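About Cidivton

Home
What we test
Reports
Visit the shop
About us

We try out robot hands, grippers, arms, wrist cameras and controllers, and we write down how they do. Then we put them next to each other and try them again! Cidivton is a small shop in Toledo, Ohio, and that really is the whole business. We don't build arms and we don't sell them. People who are about to buy one call us, and sometimes the people who built it call us too, and both get the same bench and the same pile of awkward objects.

How it started

Cidivton began with an argument about a suction cup. Two of us were working at a packing firm in Grosby, and the firm had to choose between a two-finger gripper and a vacuum tool for a line that handled small parcels. Both vendors had lovely videos. Neither video had a half-empty padded envelope in it, and half-empty padded envelopes were most of what the line carried. So we borrowed both tools, cleared a bench after the second shift and ran the same 90 parcels through each one, over and over, with a clipboard.

The vacuum tool won, but only after we changed the cup, and the gripper was much better than the vacuum tool on anything with a wrinkle across the middle. We were hooked. We kept that clipboard, and the columns on it (object, approach, first touch, lift, carry, release, remarks) are still the columns we use. The remarks column has gotten a lot wider.

We moved to Toledo that March, into a unit with good power and a floor that takes anchors. The first winter was cold enough in there that we learned a great deal about how grease behaves in small gearboxes, more than we had planned to. The heating is fine these days.

What we compare

Grippers and hands are the biggest part of the work. Parallel jaws, soft fingers, vacuum tools, and more and more often full hands with jointed fingers and a thumb. A hand is a wonderful thing to test because there are so many ways to use it badly. You can pinch with it, scoop, drag something to the edge of a table and catch it, or press down flat and pull. Two hands of nearly the same shape can behave very differently once you ask for the third or fourth way of doing a job.

Arms we look at mostly for reach, repeatability and how they act at the end of a long day. Controllers we look at for how they recover. Every arm stops sometimes, and what we want to know is how many steps it takes to get it going again and whether the person doing it needs a laptop.

Cameras are the part we've grown into. When we started, everybody put one camera overhead and hoped. Now we get asked all the time where the view should come from: up high, at the head, on the back of the hand, at the wrist, or several of these at once. It's one of our favorite questions, and the answer changes with the object. A view from the wrist can be great for the last couple of inches and then the fingers close and block the very thing you wanted to see.

The object shelf

Our standard set holds 397 objects, and it is the thing visitors ask to see first. Boxes and tins are in there, but we are proudest of the difficult end of the shelf, with its mesh fruit bags, loose socks, coiled cable, blister packs, a bath mat, and mailers of every thickness we could get hold of. Each object has a number and a card. When one wears out we replace it with the same thing if we can find it, and if we can't, it gets retired along with its number so that old results stay comparable.

A full run on one gripper covers the whole shelf. A short run covers 115 objects, picked so that every kind of surface and stiffness shows up at least once. Most customers start with a short run, and plenty of them find that it tells them what they need.

If you make something strange, send us a few! We love a new object, and we'll tell you what happened with it.
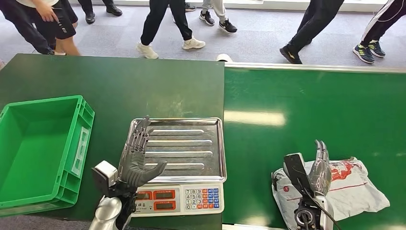 Dorthea Wimsatt
Bench lead, hands and vision

I run the side of the shop that deals with two-handed work, and I get asked to say something on this page about why it's fun. So: weighing. It sounds like the dullest job in a warehouse, doesn't it? Pick up a parcel, put it on the scale, wait, read the number, move it along. I could talk about it all afternoon.

Take a plastic mailer. It's shiny, it crumples, and it has no edges you can count on. If you come at it from above with stiff fingers you tend to push it flat, and if you try to slide a fingertip under it, the bag may just travel along with you. One hand can hold it down while the other gets a grip, but then you need the other hand free, and you need to know where it is without looking at it, and that is where the sensor placement starts to matter a whole lot. A module that sits nicely out of the way for a box can be in the way for a bag.

Then there's the scale. A ridged metal tray throws light back in streaks, and streaks move when the camera moves. The number on the display only counts when nothing else is touching the tray, so a hand that hovers is fine and a hand that leans a thumb on the rim will spoil the reading. We count those as failures, by the way, even if the parcel ended up in the right spot. People are sometimes surprised by that.

I came to this from repairing sewing machines, and I still think like a repair person. When a hand misses a grasp, my first question is about the hand: is a tendon slack, is a joint running warm, did a cable catch on something? Cables, oh my goodness. A cable that crosses in front of the work can ruin a perfectly good session. We route them, film them and write down where they rub, and that section of the report gets more thank-you notes than any other.

My other soft spot is calibration between two arms. If the left one believes the table is a hair lower than the right one does, everything with a handoff in it goes a little sour, and it can take you days to see why. We check it at the start of each session and again after lunch. It takes a few minutes. I make tea.

Jerley, our logbook

Everything we measure goes into Jerley, a program we wrote ourselves and have rewritten twice. It started as a spreadsheet with that name (after a street some of us used to live on) and grew into the place where every attempt is stored with its video, joint positions, finger currents and the remark the operator typed. You can pull up one object and watch every hand we've ever tried on it. That view has taken a lot of our lunch breaks.

For the mailer series alone, Jerley holds 3,621 attempts. Customers get their own part of it, with all the raw files, and can keep using it after the job is finished. We hold on to our copy as long as you want us to and delete it when you say so.

How a comparison runs

You tell us what you're choosing between and what you need to move. We'd love to see your actual goods, dents and all. We mount the equipment and give it a day to settle, with your settings or the maker's. After that we tune it ourselves for a fixed time, the same for every candidate. Each one gets a short run first. If the numbers sit close together we go on to the full shelf, and we switch operators partway through, as people do have habits.

You're welcome to come and watch any of it. Wear flat shoes, keep your badge on, and stay on your side of the tape while an arm is live.

The report comes as plain pages with tables and clips. We don't give out stars or a single score. If two grippers tied, the report says they tied. If we ran something badly we say so and run it again on our own time.

How we stay even-handed

We take no commission from anyone. Makers who lend us equipment get it back, clean, with the results, and they see the report on the same day the customer does if the customer agrees. A maker can add a reply to a report, and we print it in full at the end. Some of those replies have taught us quite a bit, and the one about our torque settings led to a change on every bench in the shop.

Schools and visitors

Classes from the Toledo area come by through the school year. Students get to drive a gripper by hand controller and pick from the easy end of the shelf, and then, if they're doing well, the socks. Everyone wants the socks. There's no charge for school visits, and we can take one class at a time.

Working here

We hire people who like to fix things and who write clear sentences. A degree in robotics is nice and several of us don't have one. If the remarks column sounds like your kind of place, write to us through the contact form and tell us about something you took apart.

Page last updated 17 May 2025

Contact
Directions and parking
Reports archive
Send us an object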